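The big brown table, and what to do about all those books

Tuesday, February 22, 2022

So I've been spending my lunch hours lately in the reading corner on the second floor, and I have opinions about the table.

Some background for those of you who don't live in Ralatbridge. The old Ukent building got turned into shared space a while back, part office and part whatever-the-neighborhood-needs, and upstairs there's a meeting area with a great big conference table that anybody can use if it isn't booked. I started going there in December when our kitchen ceiling was being redone and I couldn't stand the noise. The ceiling has been finished for weeks. I still go.

The light is lovely, for one thing. It comes in through the windows on the far side, there are plants all over the place, and you can hear people murmuring in the other seating area without being able to make out a word they're saying. I get more done in one lunch hour up there than in a whole morning at my own desk (my desk faces the dryer, so maybe the bar is low).

Anyway, the books.

The rule, which is printed on a card by the door, is that books go back on the shelves when you're done with them. What happens in real life is that people put them back on the table. Or they take them off the shelf, look at them, have a sandwich, and leave. By Thursday the middle of the table has grown a little city. Picture books, activity books, magazines, the odd cookbook somebody brought from home and forgot. Ginette Renaud, who looks after the bookings, told me she once cleared 61 of them off that table in one go, and I believe her because she had the face of a person who had done it.

I offered to help sort it out. I like sorting! I'm the sort of person who does other people's spice drawers at parties. Ginette said fine, have at it, just don't alphabetize anything because the last person who alphabetized things made the children cry.

My first idea was to go by size. Big flat ones on the bottom, little ones on top, nice steady piles. It looks terrific for an afternoon. The trouble is that everybody wants the one at the bottom, always, and a kid pulling out the bottom book of a tall pile is a noise you'll hear two rooms away. So I gave that up and went for shorter stacks with the most popular thing on top, and anything thin or floppy spread out where you can see the covers.

That's more or less where we are now. I'm fairly happy with it as a system for the table, even if the table was never supposed to have a system.
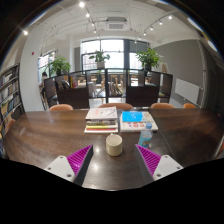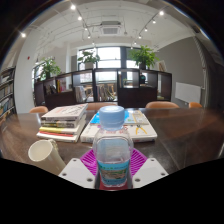 Orange chairs in the first one, the scissors booklet in the second.

I should say a word for the chairs. I was against them. I thought orange next to all that dark brown was going to look like a bus station, and I said so to Emrys Ellis, who picked them, before I knew he'd picked them. He was very nice about it. And he was right, they're great! On a gray day they're the first thing you notice when you come up the stairs, and they're comfortable enough that I've sat through a whole bookings meeting in one without once thinking about my back.

The table itself I have mixed feelings about. It's handsome, it's huge, and it shows absolutely everything. Every fingerprint, every crumb, every ring from every cup. I've gotten into the habit of bringing a dishcloth from home, the old waffle kind, and giving my end a wipe before I sit down and another before I go. Albertina Leitão swears by a drop of dish soap in warm water and then a dry towel right behind it, and I've been copying her. I tried a spray polish once. Don't do that. It went streaky in the window light and then my magazine stuck to it.

Which brings me to drinks, a subject on which the building is divided. There's one camp that says no drinks near the books, period. There's another camp (mine) that says you can't ask people to sit and read for an hour in February without something hot in their hands. My compromise is that cups live near the edge where the people are and books live in the middle. It mostly works. A cup parked by your own elbow is a cup you remember. A cup in among the stacks is one somebody's sleeve is going to find.

Water bottles I worry about less, so long as the cap is on. My own weakness is starting one, putting it down, and then having no idea whether it's mine or Tymofii's when I come back from the restroom. We both buy the same ones from the place across the street. He has started writing a T on his in marker. I've been told to write something on mine and I keep forgetting the marker.

Now, the shelves, which is the next thing on my list. They're those low open cubbies that divide the two halves of the floor, with glass on top so you can see through. I love them as furniture. As bookshelves they're a bit of a pain, to be truthful. If a cubby isn't full, everything in it slumps sideways, and after a few weeks of slumping the paperbacks start to curl. I've been meaning to get bookends. I priced some nice metal ones from Sostetti and they wanted 14 dollars a pair, and when I worked out what that would come to for all the half-empty cubbies I closed the tab and made a cup of tea.

What I've done at home, and what I'm going to try up there, is the lazy version. You take three or four of the heaviest books you have, lay them flat in a little pile at the open end of the row, and let the rest stand up against it. It costs nothing, it looks like you meant it, and you can put something small on top. In my living room it's a jar of buttons. Upstairs it would probably have to be something a toddler can't swallow.

Évan Chauvin thinks we should just own fewer books. He said it at the last meeting and there was a bit of a silence. I can see his point - some of those magazines have been sitting there so long they're advertising things you can't buy any more, and there's an activity book in one of the cubbies that somebody has already done all the mazes in. In pen! But I've cleared out enough closets in my life to know that the minute you give away a picture book, a four-year-old walks in and asks for it by name. So my counteroffer was a box by the stairs marked TAKE ONE HOME, and we'd see what went. We put 30 books in it the first week. There were 3 left on Friday, and one of those was the mazes.

I thought that was a pretty good result. Évan thought it proved his point. We've agreed to do it again next month.

The other thing I'd like, if anyone from the building is reading, is a decent flat basket or a tray for the magazines and booklets. They're the ones that make a mess. Hardcovers will sit where you put them, but anything with a shiny cover slides off anything else with a shiny cover, and on a glossy table the whole lot will travel if someone so much as leans. I had my eye on a big shallow one called the Ocampo, woven, with handles, and then I saw it was only sold in sets with two smaller ones I've got no use for. If you have something like it in your garage, please tell me. I'll come and get it. I'll bring banana bread.

Oh, and the plants! I've been asked who waters them. It's Albertina on the days she's in, and whoever she catches on the days she isn't. If you're up there and the soil feels dry, there's a green can under the sink in the kitchenette. Go easy, because the saucers are shallow and I've already mopped up after myself once.

I'm going back up tomorrow with the dishcloth and a marker for my water. If the table's booked I'll do the cubbies on the left side first, and if it isn't I'm going to sit down with my soup and leave the shelves until next week.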